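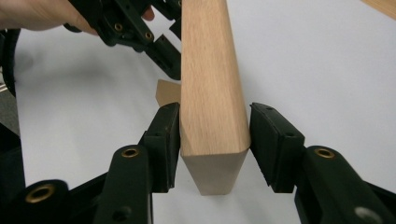
A block of pale wood with fine grain. The faint streaks run along its length.

Why does wood have grain?

Find something made of wood near you. It might be a ruler, a chair or the edge of a door. Look closely and you will probably see thin lines. These lines are called grain. They come from the way the tree grew.

How a tree gets wider

A tree grows in two directions. The tips of the branches and roots get longer. The trunk gets wider.

Just under the bark there is a very thin layer of living cells called the cambium (say KAM-bee-um). The cambium makes new wood on its inner side and new bark on its outer side. The old wood stays where it is and the new wood is added around it, like putting on another jumper over the one you are already wearing.

This means the oldest wood in a trunk is in the middle. If you hammered a nail into a tree at the height of your shoulder and came back years later, the nail would still be at the same height. The trunk would be fatter, and the nail might be buried inside it. (Please don't try this. It can hurt the tree.)

Tiny tubes

Wood is made of cells, and most of them are long and thin. They point up and down the trunk. While the tree is alive, many of them work like drinking straws. They carry water from the roots to the leaves.

When a tree is cut into boards, the long cells are still lined up the same way. That is why the streaks on a board usually run from one end to the other. If you look at the end of a board, you are looking at the cut ends of the cells. This part is called end grain. It often looks a different colour from the sides, and it soaks up water and paint faster.

Rings

In places with a cold winter, trees grow quickly in spring and slowly in late summer. Spring wood has big cells with thin walls and is usually paler. Summer wood has smaller cells with thick walls and is usually darker. One pale band and one dark band together make a growth ring, and one ring is normally one year.

On the stump of a river red gum or another Australian tree, the rings can be hard to read. Growth may depend on when the rain comes, so a tree might make two rings in one year or hardly any ring at all. Trees in hot, wet rainforests may not have clear rings either.

There is a slice of an old pine on the wall of the library in Wukirbridge. It has 324 rings. The narrow rings near the outside were made in dry years.

Splitting and snapping

Wood is much stronger in one direction than the other. It is hard to break across the grain, because you have to snap all those long cells. It is easier to split along the grain, where the cells come apart from each other. People who chop firewood stand the log on its end so the axe goes in along the grain.

You can test this with celery. Try to snap a stick across the middle, then try to pull it apart lengthwise. The strings in celery are a bit like the long cells in wood.

Knots

A knot is the place where a branch joined the trunk. The grain bends around it. Knots are often darker and harder than the rest of the board.

Words to know

Cambium: the thin layer of cells that makes new wood and bark
End grain: the part you see when wood is cut across the trunk
Growth ring: a band of wood, usually made in one year
Knot: the place where a branch grew out of the trunk

Last updated April 11, 2020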